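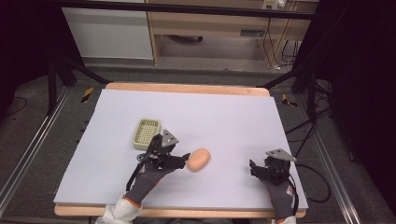 Le savon solide revient en novembre à la boutique, et avec lui la question qu'on nous pose le plus souvent au comptoir : comment le garder plus longtemps ? Un pain qui reste dans une flaque ramollit par-dessous et finit collé au lavabo. Il lui faut de l'air sur toutes ses faces entre deux usages. Un petit panier en plastique au fond ajouré, comme le beige verdâtre posé à côté du savon ovale couleur pêche, fait très bien l'affaire : l'eau passe par les trous et les bords bas empêchent le pain de glisser. Pensez à le surélever un peu si votre plan de toilette est parfaitement plat, sinon l'eau stagne sous la grille.

Côté entretien, videz et rincez le porte-savon à l'eau chaude une fois par semaine. Les restes de savon bouchent les petites ouvertures, surtout dans les angles. Une vieille brosse à dents suffit. Si le calcaire s'est installé, laissez tremper dans un mélange d'eau et de vinaigre blanc, puis rincez. Évitez les éponges abrasives, qui rayent le plastique.

Dans la douche, placez le savon hors du jet. Si vous en utilisez 2 en même temps, par exemple un pour les mains et un pour le corps, alternez-les pour que chacun ait le temps de sécher. Les derniers morceaux, trop fins pour tenir en main, se collent sur un pain neuf : mouillez les deux surfaces, pressez, laissez reposer une nuit.

Pour le stock, gardez les pains d'avance dans un placard sec, sans film plastique. Une boîte en carton convient. Les savons parfumés perdent un peu d'odeur avec les mois, les autres ne bougent presque pas.

La gamme Valente est de nouveau en rayon, en pains ovales et rectangulaires. Nous en avons reçu 494, dont 466 sont destinés à la vente à l'unité ; les autres partent dans les coffrets de fin d'année. Les porte-savons Bolen arrivent dans la seconde moitié du mois. Vous pouvez les réserver au comptoir ou en répondant à cette lettre, en précisant la boutique de retrait, Dakier ou Grerketti.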